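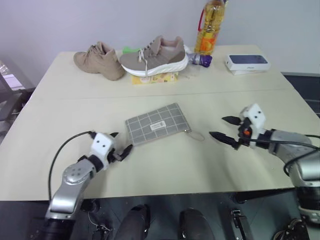

*Figure 2. Table with mixed items before sorting. Pouch in the middle, remaining items towards the back edge.*

## 4. Clearing and sorting a shared table

This section applies to the two-panel tables supplied with the Fondale room set. It covers mixed household items left on the top: footwear, bottles, boxes and small fabric goods. For food spills, see section 6.

### 4.1 Before starting

- Check that both table panels are level at the seam. If one panel sits higher, tighten the bolts underneath (section 2) before putting any weight on the top.
- Have ready one dry cloth, one damp cloth and a Stokeo tray.
- Keep a strip 30 cm wide free along the front edge. Items taken off the back go here first.

**Caution:** Do not drag boxes or bottles over the seam. Lift them. Grit caught under a base will scratch the surface.

### 4.2 Order of work

1. Close any pouch or small bag and tuck in the wrist loop. Pick it up by the body, not by the loop, and place it in the tray.
2. Pick up bottles that are lying on their side. Check the cap, turn it fully closed, and stand the bottle in the tray. A bottle with a damaged cap goes straight to the sink.
3. Move cooking oil next. Lift by the carrying handle with the other hand under the base. Wipe the base with the dry cloth before setting it down on a shelf.
4. Remove footwear. Lift each shoe clear of anything beneath it and put it on the floor rack, sole down. Leave laces as found.
5. Remove flat boxes. Small printed boxes are often left under shoes, as with the yellow one in Figure 2, and should be checked for contents before being stacked.
6. Remove the phone box last. Keep it flat, lid up, and do not stack anything on it.
7. Collect cloths and sponges. Rinse, wring out and hang up.

**Note:** Suede must not be wiped with the damp cloth. Use a dry brush only. Knit uppers may be dabbed, but not rubbed.

### 4.3 Where items go

| Item | Place | Remarks |
|---|---|---|
| Shoes, all types | Floor rack | Single shoes on the top rail |
| Cooking oil | Jokside cupboard, lower shelf | Upright, away from the hob |
| Other bottles | Jokside cupboard, door | 500 ml or smaller; larger ones on the lower shelf |
| Pouches | Hook rail or drawer | Closed |
| Phone box | Drawer | Flat |
| Small boxes | Upper shelf | Empty ones to recycling |

### 4.4 Wiping down

1. Brush loose dirt towards the front edge and catch it in the tray lid.
2. Wipe with the damp cloth along the length of the seam, then across each panel.
3. Dry at once. Water left standing in the seam will lift the edging.
4. Faint scuffs may remain after wiping. Do not use scouring powder or the rough side of a sponge on them.

**Caution:** If oil has run into the seam, stop and follow 6.2. The damp cloth will spread it.

### 4.5 Unclaimed items

Anything without a clear owner goes in the Majimbun bin by the door for 2 weeks. Label it with the month and the table position. Questions about bin contents go to Teodoro Dumlao; replacement labels and tray lids are ordered through Rosalinda Evangelista.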